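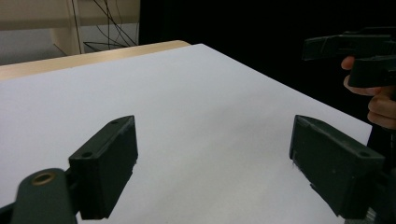

Biljana Dimitriou has worked at the same white table for 21 years, and she would not change it for a new one. "My neighbour says a dark colour is more practical," she told me. "But on white I see every crumb, every pin. I like to see it."

We met in August in her workroom in Skekov, where she repairs lampshades and small curtains for about 400 customers. The table was made by Boris Trajkovski, who was then her landlord. He asked 2 months of rent for it. "I said it is too much, and I paid," she laughed.

Her rule for the evening is simple – the top must be cleared before she goes home. Scissors go in the drawer, thread goes back to the shelf. A damp cloth is enough, and she doesn't use any spray. "I tried one once. It left a grey cloud and I was scrubbing until dinner."

I asked whether she ever leaves a job lying overnight. She thought for a while. "For a wedding, yes. Seventy-three small shades, all the same colour. I covered them with a sheet and I slept badly."

She is now looking for a second stool, the same height as the first.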